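About Villusier

Villusier is a manipulation engineering practice. We configure, program and evaluate single-arm robot stations for firms that handle mixed goods in small batches. The practice was set up by Yusri Oei, who had spent the previous decade commissioning palletising lines and wanted to work on tasks where the parts are not all the same shape.

We have 11 staff. Most are programmers or controls technicians, two look after mechanical work and fixturing, and one handles training and the visitor program. We do not manufacture arms. We select them, mount them, write the task software and test the result against an agreed acceptance sheet.

What we do

Our work falls under two headings. Skevier is our task library, a set of tested routines for picking, placing, sorting and clearing on a flat work surface. Maler is our logging and review tool, which records each attempt with its start condition, end condition and operator notes. The two are supplied together or separately. A client who already has a controller they are happy with will generally take Maler alone.

The Kramer station

The Kramer station is our standing demonstration and the one most visitors ask to see. It is a tabletop task built on ordinary kitchen articles and play food: plates, bowls, a ketchup bottle, whatever else suits the exercise. Household articles were chosen after trials with machined blocks proved a poor guide to client conditions. Blocks have flat parallel faces and a known centre of mass. A bottle on its side rolls, and a shallow bowl offers only its rim.
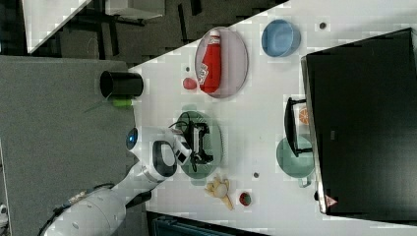

Attempts at the Kramer station are logged in the same way as client work, including those made in front of visitors. The log stood at 3,421 attempts on Oct 11, 2020, the date of the last full review. Failed attempts are kept and coded by cause. The most common code is a poor approach angle, followed by contact with a neighbouring object. Visitors may read the log on request, and we would encourage anyone considering a purchase to do so.

Open days

The workshop is open to visitors each April, with smaller sessions by arrangement at other times. Groups are limited to 18 people so that everyone can see the work surface. A session runs for 67 minutes and follows a fixed order: safety briefing, demonstration, log review, questions. The demonstration is given live. If a grasp fails, the operator states the likely cause, resets and continues – the session is not stopped for it.

Visitors are welcome to bring an article of their own for assessment. It should be dry, unbreakable and small enough to hold in one hand. Liquids, blades and anything with loose powder will be turned away at the door. Closed shoes are required on the workshop floor, and bags are left at the front desk.

School and college groups are booked separately and receive a written worksheet on coordinate frames and grasp selection. Teachers should allow extra time for this. Parking is at the rear of the building and step-free entry is through the side door.

Enquiries

Requests for a session, a quotation or a copy of the acceptance sheet template should be sent through the contact form. Please include the size of your group, the type of goods you handle and whether you already operate a robot arm. Technical questions are passed to the programmer responsible for that part of the library, so a reply may take a few working days.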